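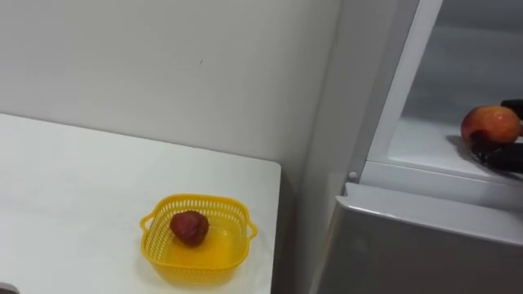
The right gripper with the peach, inside the upper compartment. The strawberry is in the yellow basket on the table.

Nandorard – Frequently asked questions

What is Nandorard?
It is a two-arm robot which I build in the shared workshop in Nistitz. The task for this year is simple to say: move fruit between a basket and a refrigerator. I started in February.

Who works on it?
I, Zsolt Boros, make the mechanics and the wiring. Two other members of the workshop help me with the software, which we call Clatomis.

Are the fruits real?
For the tests we use both real and plastic ones. Please do not eat from the basket, also when it looks fresh.

Why a peach?
It is round and it rolls. If the fingers open too high above the shelf, the peach goes to the back wall and the arm must search for it. We now open at 5 mm.

How heavy can the object be?
I do not give a number yet. The fingers can hold more than the wrist joint likes to carry.

Can it open the refrigerator door?
Not yet. We open the door by hand before each run. The handle is flat and the fingers slip on it.

Why is everything so white?
The table, the wall and the refrigerator were already here. For the depth camera it is difficult – a white shelf before a white wall gives holes in the data. I solved a part of this with a lamp from the left side.

Which motors do you use?
There are 13 in total. The drivers come from Gerlach, a small shop near the workshop. I bought them used, and one had to be changed.

May I copy the design?
Yes. The drawings for the fingers are in version 12 and they are complete. The drawings for the shoulder are still missing two parts, so please wait with this one.

Can I come and see it?
Yes, most evenings until 21:00. Write to me first, then I will charge the batteries.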